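4.2 Soft toys and the household wash

We had not planned to write about soft toys at all. The diary study was meant to follow clothes, towels and bedding through the week, and the booklet we handed out had a column for each of these and a narrow one at the end marked "other." By the time the first booklets came back from Brevberg, that narrow column was fuller than we had expected, and a good part of what people had squeezed into it, often in very small handwriting and sometimes running up the margin, concerned stuffed animals. Across the two towns the households recorded 1326 loads, and 528 of the entries carried a remark in the last column. We read every one of them, Lurdes Vieira taking the Brevberg booklets and Eetu Oksanen those from Moltmont, and then we swapped piles and read them again.

What struck us both, and we talked about it over a great many cups of coffee, was how differently people wrote about toys than about anything else they washed. A load of towels got a time and a temperature. A stuffed rabbit got a paragraph! Parents told us how long the toy had been in the family, what had been spilled on it, who had to be asked before it could be taken away, and where the child was while the machine ran. One mother in Moltmont kept her son's bear for the early afternoon, when he was at his grandmother's, and wrote that she would no more wash it in the evening than she would repaint the kitchen in the evening. The bear had to be dry by bedtime, and everything else in her day was arranged backward from that.

Many families also told us that a toy went in alone. This surprised us a little, as the same people were careful elsewhere in their booklets to wait for a full drum, and several apologized to us (quite needlessly) for the water. The reasons they gave were practical ones for the most part. White fur picks up color from socks, black fur picks up lint from everything, and a toy with both, like the one in Figure 4, offers trouble in either direction. Others simply did not like the thought of it being tangled up with the sheets. "He gets his own trip," a father in Brevberg wrote, and he used the same phrase each time the toy came up. 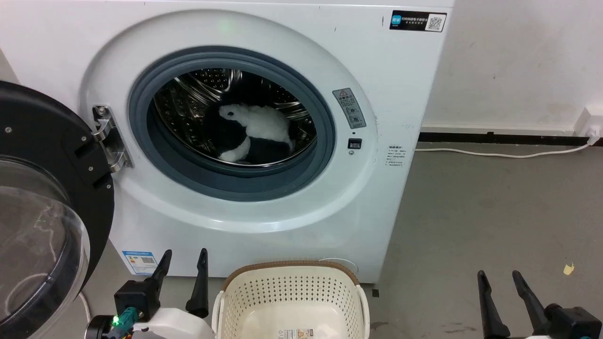

Figure 4. Black and white plush toy in the drum of a front-loading washing machine, with the door open.

4.3 Watching, waiting and drying

The door of a front-loading machine matters more in these accounts than we would have guessed. With a top-loader the lid comes down and the toy is out of sight, and the older respondents, who had grown up with such machines, remembered this as rather a blunt way to part with a favorite. A round window lets a child keep an eye on things. Several families described a stool or a cushion pulled up in front of the machine, and one grandmother had taken to serving a snack there, so that the wash became a small occasion with its own crackers. Not every child enjoyed it, of course. Two of the Moltmont parents found that the spin was too much to watch, and they now start the cycle after the school drop-off and say very little about it.

Drying was where the real worry lay. Thick stuffing holds water long after the fur feels fine to the hand, and respondents had worked out their own tests for it: pressing the belly against a paper towel, weighing the toy on the kitchen scale before and after, or just holding it to the cheek, which was by far the favorite. Radiators were popular in January and hardly mentioned in the summer booklets. Clothespins on the ears divided people quite sharply, and we have a long exchange on the subject from our group meeting in Brevberg that we would dearly love to print in full.

Valente's earlier work on household linen treats the end of the cycle as the end of the chore, and for towels we think that is fair enough. With toys the chore seems to finish only when the thing has been handed back and accepted. A few children complained that it smelled wrong, and their parents had changed detergents, or given up detergent altogether, on the strength of that complaint. We return to smell in Section 5, where the Stirninberg interviews have a good deal more to say about it.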